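Replaying grippers without losing track of time

19 December 2021

I spent most of this week on the replay tool, so this is mainly a note to myself about what changed and what is still broken. If you followed the last post, you know the plan was to get Lolia to load a full session, both hands and the head view, and play it back in step. It now does, mostly.

The trouble was the clocks. Each hand-held gripper writes its own log, and the head camera writes a third. I had been lining them up by the start time in each file. That works for short recordings. On longer ones the left hand slid behind the right, and by the end of session 174 the jaws closed well after the video showed them closing.

Darragh Dunne suggested I stop trusting the start times and fit a straight line between each log's clock and the camera's, using the sync pulses we already save. I had forgotten we saved them. The fit is 2 numbers per device, an offset and a rate, and it took an afternoon to write. I keep the raw stamps in the file as well, so the fit can be redone later.

The second change is to how gaps are handled. The pose tracker sometimes loses a gripper when an arm passes in front of it. Before, the loader filled any gap with a straight line, however long it was. A wrist that had turned over during the gap came out as a smooth and completely wrong sweep. Now it fills up to 3 missing samples and marks anything longer as unknown. The trainer skips those stretches. We lose some data that way and I am fine with it.

Alina Matei has been going through the old recordings with the new loader. She found one file with 899 samples flagged as unknown, all in the left hand, and the cause was a swapped device name in the config. The loader now refuses to start if both hands report the same name. It should have done that from the beginning.

The task we are using for checks is the storage box with the latching lid. I like it for this because both hands have something to do and a latch is small, so a timing error shows up quickly when you step through the replay. 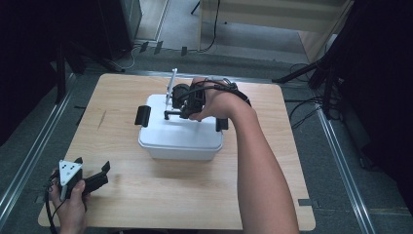 Right gripper over the lid, left one open at the near edge of the table.

Still to do: the viewer draws the jaw opening as a number in the corner, and I would much prefer a plot under the video. Scrubbing backwards is slow - it decodes from the last key frame every time - and a small cache should fix that. I also want the unknown stretches shaded on the timeline so Alina can find them without opening the log.

The branch is called peltonen for now. I will merge it once the older sessions have been converted.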